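Ticket 3672
Subject: Policy drops the block short of the taped square, demos "look fine"
Queue: Teleop and demonstrations
Opened by: Skolden bench team
Assigned to: Frøydis Forsberg
Priority: Normal (was High, lowered by assignee)
Status: Open

Original report

We recorded 183 demonstrations of the block task with the leader arm. Block goes into the black tape square on the bench, gripper opens, arm goes home. After training, the arm reaches for the block well enough and then lets go early, usually on the near side of the square. The demos look fine to us. We think the training code is dropping the last part of each recording. Please fix the loader.

Forsberg, first reply

I'm not going to touch the loader on the strength of "the demos look fine." Who looked, and at how many? Please send:

- the raw recordings, before any trimming
- the name of everyone who drove the leader arm
- the wrist camera stream at full rate, not the preview
- whatever written instruction the drivers were given

Also, "lets go early" compared to what? If the instruction said "place in square" and one driver takes that to mean dead center while another is happy once it's over the tape, you've got two tasks in one dataset.

Skolden

Raw recordings uploaded. Three drivers. The instruction was "put the block in the square." We watched the previews at double speed and all of them ended with the block in the square. We'd still like the loader checked. The Sesano people had a dropped-frames bug last June and it looked exactly like this.

Forsberg

I remember the Sesano bug. It lost frames at the start of a recording and you're complaining about the end. I don't see how it looks exactly like this.

I checked the loader anyway so we can stop talking about it. Took 30 recordings, compared the frame count on disk with the count coming out of the loader. They match on every one. Last gripper command on disk is the last gripper command in the batch. Loader is cleared unless you can show me a recording where it isn't.

Skolden

OK. Could it be the Tsuchiya filter? It smooths the gripper channel and we left it on the default.

Forsberg

Could be. I've never liked that default. It was tuned for slow hand-guided teaching, where somebody is holding the arm and nothing happens fast, and then it got switched on for remote control as well without anyone posting a comparison. But smoothing should make the open command later and softer. You have early. Turn it off, retrain on the same data, change nothing else, and tell me what happens. Don't re-record at the same time or we'll learn nothing.

Skolden

Filter off, retrained. 4 trials. One landed inside the tape, three were short. Seems better?

Forsberg

One in four, with no matching set from before. I wouldn't call that better or worse. Do a proper run with the block starting from marked positions, and write down where it ends up, including the ones you'd like to forget.

Meanwhile I went through the wrist view of your recordings at normal speed. The part near the square is where I'd look.

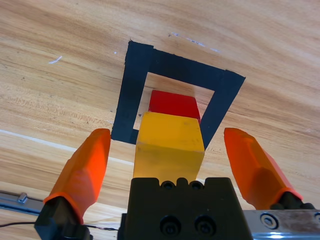

Wrist camera, red block within the tape outline, yellow block nearer the gripper and overlapping it in the view.

Look at how much of the lower end of the yellow block is hidden behind the gripper housing. From this camera I can't judge how far that block is from the table, and I can't say where its base would come down. I doubt the policy can either. Your drivers weren't using this camera. They were standing at the bench with two good eyes, so they knew things the recording doesn't contain.

And there are two blocks in that view. The ticket says "the block." Which one is the task? If the red one is meant to be there, the instruction needs to say so. If some recordings have it and some don't, I want a list.

Skolden

Both blocks are used. Red first, then yellow. We logged them as one task because the motion is the same.

Forsberg

The motion isn't the same if the second block has to stop short of the first. That would be a perfectly sensible thing for a driver to do, and it would teach the arm to release on the near side. I'm not claiming that's the cause. It's a cheaper thing to test than the loader was.

Please do the following, in this order:

1. Split the recordings into red and yellow. Darner can tag them in bulk but check its tags by eye, it guesses.
2. Train on red only, filter off.
3. Run from the marked positions with an otherwise empty square.
4. Report every landing spot.

Skolden

Darner is tagging now. If red only works, can we close this and just add more yellow demos?

Forsberg

No. More demos from a view that hides the base of the block will give you more of the same. If red only works we talk about recording a second, fixed camera and about what the instruction says. If it doesn't work, the filter and the driver differences are both still on the table and I'll want each driver trained separately.

Leaving the ticket open. Title changed from "Loader truncates demonstrations," as I've seen no sign that it does.

Last update: December 19, 2023
Waiting on: Skolden, red-only results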